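**From the equipment desk: what we're asking for in the September budget**

Hello again, everyone, and thank you for all the notes after the last issue. Several of you wanted to know where the hand-held gripper money goes, and whether we still mean to buy an arm next year. The short answer is yes to the arm, but later than we'd planned, and I'd like to walk you through the longer answer while the kettle's on.

We had three quotes on the table in spring. Drollberg wanted us to take the arm, the stand and the software together, and it was a handsome package, I'll admit – I carried the brochure around for a week! But the task recordings come first, and those we can make with grippers held in our own hands. So the request now covers 2 more pairs from Clonska, plus spare fingers, and the arm waits.
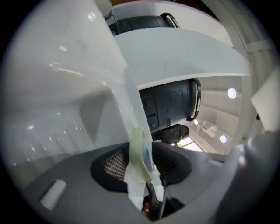
*A roll of pale green masking tape in the gripper.*

Latrice Haddad has done the sums far more patiently than I would have, and her total for the grippers, batteries, storage and shipping comes to $2,913. Of that, $300 is set aside for what she calls "the boring drawer", meaning cables, power strips, straps, printed marker cubes and tape. Please don't tease her about it. Last year we left that line out and paid for every bit of it from the travel money, which is why a few of you took the bus to Skodadov (sorry again).

The other thing we've learned is that furniture belongs in the budget too. A task needs somewhere to happen, and a proper sink with a washboard section, a soap dish and a hose costs real money once you add delivery. Baptiste has offered us a fair price on basins if we order before the end of the month, and I'm inclined to say yes, as the washing tasks are the ones the group keeps asking to extend. Two grippers working over one basin also tell us a good deal about how much elbow room the arm will want someday.

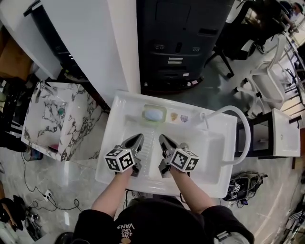

### What we need from you

Send Latrice your wish list, with a price and a link for each item, and put the things you can't do without at the top. She has 14 requests so far and would love to have the rest before she closes the sheet. If you're asking for furniture, include the measurements, and check them against the doorway before you send them.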